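Keeping paperbacks in good order when many people read them

Our reading circle in Kerko has shared its novels for years, and a shared book has a harder life than one which stays with its owner. It travels in bags, it lies open on its face next to the bath, and in March it comes back with soup on chapter four. I have tried many ways to keep such books readable. These are the ones I still use.

Opening a new book
Do not open a thick paperback in the middle and press. Put it on its spine on the table, let down the front cover, then the back cover, then a few pages from the front and a few from the back, until you come to the middle. For a book of 200 pages it takes one minute. For a family saga of 1000 pages I do it twice, on two evenings.

Loose pages
Use white glue that stays flexible when it is dry. I buy Akden, but any bookbinding glue will do. Put a little on a knitting needle, run it along the inner edge of the page, push the page in fully and close the book. Place baking paper on both sides of the repair and leave it overnight under something heavy. Never use clear household tape - after some years it becomes yellow and takes the print with it.

Damp pages
Stand the book upright with the pages slightly spread, in a room with moving air. The radiator is too hot and makes the pages wavy. When the paper feels almost dry, close the book and press it. If the pages are fully wet and you have no time, put the book in a freezer bag and freeze it. It can wait there for weeks. 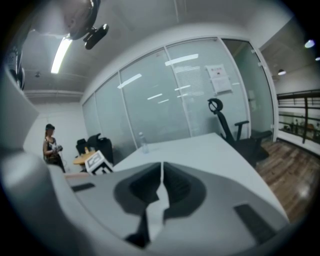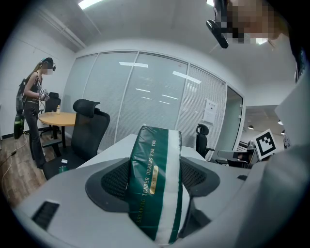
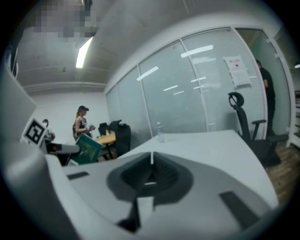

Shelves are easier to use when all the titles can be read from one side. English publishers mostly print the title on the spine from top to bottom, while many French and German houses print it from bottom to top, so on a mixed shelf the head goes left and right all evening. The gold capitals on the dark green package in the second picture go the upward way, and you must lean your head to the left to read such a line. I keep the upward spines together on the lower shelf and the downward ones on the upper shelf. It is not alphabetical, but people find their book faster.

Smell
A book from a cellar can be put in a closed box with an open dish of baking soda. The soda must not touch the paper. Change it after a week, and smell the book before you change it again. Cat litter without perfume works too, but it makes dust.

Notes and marks
We permit only soft pencil. To remove it, use a white eraser and move always from the spine to the outer edge, because in the other direction the page folds and tears. For sticky price labels, warm them with a hair dryer on the low setting and lift one corner with a fingernail. Kälin, the second-hand shop near the station, uses very strong labels and there you need patience.

Where to store
A bedroom of 19 degrees is good. An outside wall is not, unless you leave a gap of two fingers behind the books. Do not pack them tightly: if you must pull a book by the top of its spine, the row is too full. Push the two neighbors back a little and take the book by its middle.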